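Gukari style

The Gukari style is a manner of furnishing rooms which came from the town of Gorkau, in the hill region of Clarnia. It is known for pale surfaces, bare walls and a small number of large pieces. The name comes from the Gukari workshop, where the first tables of this manner were sold.

Origin

The workshop made school benches before it turned to furniture for homes. Its first catalog had 60 pages and was printed in 2,000 copies. The cheapest table cost 799 in the local money, a high price for the region at that time. 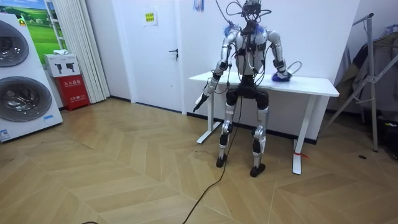 Sandra Tapley has objected that the catalog gets too much credit, and that families in Gorkau were already keeping their walls bare long before it was printed. Liam Pilkington accepts the older date for the walls but gives the tables to the workshop.

Walls and color

Walls are painted in one color, usually a light gray or the color of milk. Pictures and shelves are left to the hallway. A plain light gray wall behind a white table, with the rear edge of the top meeting the wall, is a common arrangement, and older guides call it "the quiet side" of the room.

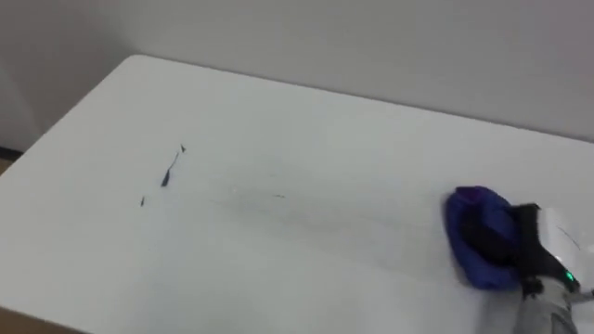

Floors were for a long time a weak point of the style, as the houses of Gorkau had stone ones, and these were cold in winter. Wood came into use slowly, first in bedrooms. Light brown boards in a chevron pattern, as under the white table, give the room some movement where the walls give none.
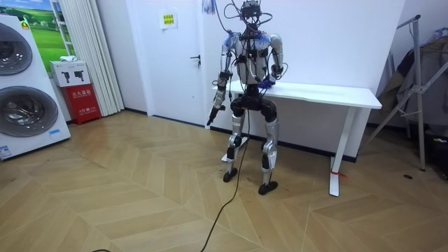 Makers do not agree on the shape of the tabletop. The Keskin school, which has 4 workshops today, prefers sharp corners and a thin edge. Other makers follow a softer line, and the rounded corner and plain matte white of the table seen in this room are closer to their taste. Round tables are rare in both groups.
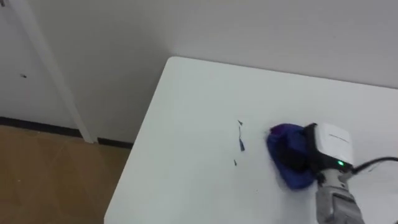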